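Elle m'ouvre avant que j'aie trouvé la sonnette. « C'est vous pour les draps ? Entrez, entrez, ne faites pas attention au couloir. » Je ne fais pas attention au couloir, mais je manque quand même de me prendre les pieds dans une caisse de bobines. Il est neuf heures du matin, ça sent le café et le savon de Marseille, et une bouilloire siffle quelque part derrière une pile de linge plus haute que moi.

Je voulais rencontrer la patronne de Faswood depuis longtemps. Vous êtes plusieurs à m'en avoir parlé dans les commentaires (oui, je les lis tous, même si je réponds avec trois semaines de retard !). Pour celles et ceux qui débarquent : Faswood, c'est un petit atelier qui rachète du vieux linge de maison, le répare, le teint parfois, et le revend. Des draps de trousseau, des torchons, des nappes immenses dont plus personne n'a la table. Elle y travaille avec une associée et une apprentie, et elle m'a demandé de ne pas mettre son nom. « Mettez l'atelier, ça suffit bien. Moi, je ne suis pas à vendre. »

On s'installe près de la fenêtre, elle me sert un café dans un bol, et je commence par la question bête : pourquoi le linge ?

« Parce que ma grand-mère en avait trop », répond-elle tout de suite. « Quand on a vidé la maison, il y avait trois armoires pleines. Mes cousins voulaient tout mettre à la benne, j'ai rempli la voiture jusqu'au toit. Je ne savais pas coudre, hein. Je savais mettre un bouton, et encore. »

Elle a appris sur le tas, avec de vieux manuels d'école ménagère et une voisine qui reprisait les chaussettes de tout l'immeuble. Avant ça, elle était comptable chez Buteck, une boîte de location de matériel de bureau. Sept ans. Elle en parle sans amertume, presque avec tendresse. « J'aimais bien les chiffres. Je les aime encore, d'ailleurs, je tiens un cahier. Chaque pièce qui entre a un numéro. Là, on en est à 1657. »

Je lui demande à voir le cahier. C'est un gros registre à couverture noire, avec des colonnes tracées à la règle : la date, la provenance, l'état, ce qu'on a fait, à qui c'est parti. Dans la colonne de l'état, il y a des mots que je ne connaissais pas du tout. « Élimé », ça va. « Piqué », c'est quand l'humidité a laissé de petites taches brunes. Et puis il y a « Vlad ».

Elle éclate de rire. « Ah, Vlad ! C'est la machine à coudre. On l'appelle comme ça parce qu'elle mord. Quand je note Vlad, ça veut dire que c'est elle qui a fait le trou, donc que c'est ma faute. » Combien de Vlad dans le registre ? « Pas assez pour la changer. »

On parle ensuite de ce qui m'intéresse le plus, et je crois que vous aussi : comment on reconnaît un bon vieux drap. J'en ai acheté plusieurs en vide-grenier et j'ai toujours l'impression de me faire avoir. Elle se lève, en tire un de la pile et me le pose sur les genoux. C'est lourd, c'est frais, ça gratte un peu.

« Fermez les yeux et touchez. Si c'est froid dans la main et que ça se réchauffe lentement, vous avez des chances d'avoir du lin. Le coton, il est tiède presque tout de suite. Le métis, c'est entre les deux, et là, même moi, je me trompe. » Elle conseille aussi de tenir le drap devant une fenêtre et de regarder le milieu, l'endroit où l'on dort. C'est là que ça s'use. Les bords peuvent être impeccables et le centre fin comme du papier à cigarette.

« Les gens regardent la broderie. Ils voient un beau monogramme et ils paient. Moi, le monogramme, je le regarde en dernier. »

Et si le milieu est fichu ? On coupe en deux, dans la longueur, et on recoud les bords extérieurs ensemble. Le solide passe au centre et l'usé part sur les côtés, sous le matelas. Ma mère le faisait, je m'en souviens très bien, et je me souviens surtout de la couture qui me rentrait dans le dos ! Elle lève les yeux au ciel. « Parce qu'elle était mal rabattue. Une couture plate, on ne la sent pas. Enfin, presque pas. »

Côté lavage, elle est beaucoup moins stricte que je ne le pensais. Un trempage dans l'eau froide pour commencer, une nuit entière si le linge sort d'un grenier. Puis un cycle à 30 degrés, juste pour voir comment il se comporte. On monte après, si tout va bien. La javel, jamais (là, elle a pris un ton de maîtresse d'école, j'ai baissé les yeux). Pour le jaune des plis, du percarbonate et de la patience, et pour sécher, l'herbe, quand on en a.
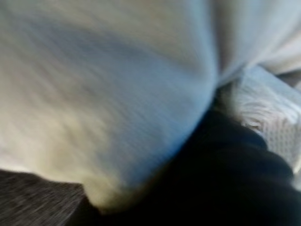
« Et le repassage ? » Je pose la question pour une amie, évidemment. Elle sourit. Elle repasse pour la vente, les clients aiment les piles bien nettes, mais chez elle, jamais. Elle étire le drap encore humide à deux, chacune à un bout, et elle plie. « Avec mon associée, on s'engueule à ce moment-là. Elle tire trop fort. »

Vers onze heures, l'apprentie passe la tête par la porte pour une histoire de livraison. Il y a une grosse commande en cours pour Kistard, une maison d'hôtes qui veut refaire toutes ses chambres avec du linge ancien : 345 pièces en comptant les serviettes et les taies. C'est la plus grosse qu'ils aient jamais prise, et elle n'en dort pas très bien. « J'ai dit oui en avril, sur un coup de tête. Les taies, c'est un cauchemar – elles sont toutes carrées, et les oreillers des gens ne le sont plus. »

Alors elle les agrandit, avec des bandes prises dans les draps trop abîmés. J'en ai vu une terminée, avec une bande légèrement plus écrue que le reste, et j'ai trouvé ça très beau. Elle, elle voyait surtout un angle pas droit.

Je lui demande pour finir si elle garde des choses pour elle. Elle hésite, puis elle me parle d'un torchon de sa grand-mère, rayé de rouge, reprisé tellement de fois qu'il n'y a plus grand-chose d'origine dedans. Il n'a pas de numéro dans le registre. « Il essuie mes bols, c'est tout. Vous en revoulez, du café ? »

J'en ai revoulu. Et je suis repartie avec deux taies carrées sous le bras, qu'il va falloir que j'agrandisse moi-même.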